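I finally gave in and cleaned off the printing shelf on Monday, which I'd been putting off since June. If you've been reading for a while you know the shelf (it's the one over the dryer, the one that groans). Everything I've made on the Skileo ends up there until I decide if it's a keeper, and I never decide, so it just piles up!
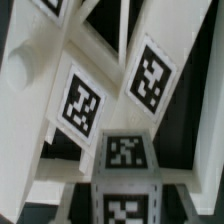 White filament is my weakness. I keep buying it and telling myself I'll try a nice green next time, and then there I am with 2 more spools of white from Dadwood. It does look so clean on big chunky parts, though, and I love how black-and-white square markers pop against those thick white beams. The gray on the cube is a good match too, a bit softer and darker than everything near it, and now I want to do a whole set of desk trays in that shade. My old gray from Claeys was closer to wet cement, so I gave the last of it to my brother-in-law for his drawer dividers.

Anyway, 15 failed cable clips went in the trash, plus a vase that came out looking like a boot. I kept the six hooks for the hall closet and I swear they're going up this weekend. The shelf has stopped groaning for now. Next up is the box of sandpaper scraps under the sink, and if anybody has a trick for storing those flat, please leave it in the comments, I'm begging you.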